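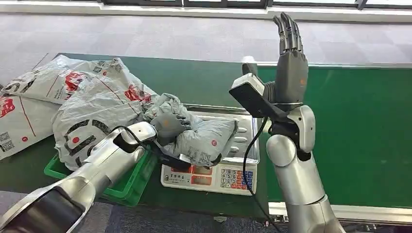 Teaching the weighing task: questions we keep getting

Last changed 22 Dec 2025 by Vimala Thomas, Hamon parcel desk

Is the robot working this out by itself?
No. During teaching, a person drives both arms by remote control and the robot records what it was made to do. If a vendor shows you a clip like this and calls it "autonomous," ask who was driving.

How many demonstrations does one task take?
Futow's sales sheet said a handful. We have recorded 453 of picking up a mailer bag and putting it on the scale, and I would not call the task finished.

Why are bags so hard? They weigh nothing.
A box keeps its shape. A plastic mailer folds wherever it likes, so the grip that suited the last one may be wrong for the next. Our early sessions in September were mostly people learning this the slow way. 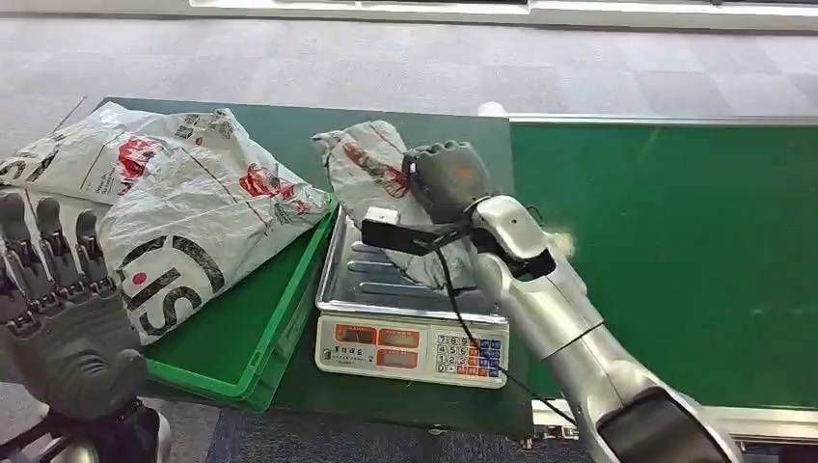
Right hand holding the top of a small mailer on the scale, with the crate of bags to the left.

Does the weight count while the hand is still holding the bag?
It shouldn't. A hand can push down or lift, and either one spoils the reading. Operators are told to let go and wait 2 seconds before going on. Trinh Mai rejects any recording that skips the wait, including mine.

Can I teach it after the half-day course?
You can drive it. Whether your recordings are worth keeping is another matter. New operators record 9 practice runs that we throw away. Some people need more.

Should I delete my bad runs?
Leave them in Gukgate and mark them "failed." A log with no failures in it makes me trust the rest less.

Will it be faster than a person at the desk?
I have seen the claim. I haven't seen it done here, with our bags, over a full shift. Brunet promised us a side-by-side test and has moved the date twice.

Does it read the numbers on the scale?
Don't assume so. Moving a bag onto the platform and recording the right weight are separate jobs, and these sessions teach the first one.

Who do I ask about booking a session?
Trinh Mai. Please give the operator's name and the task when you write.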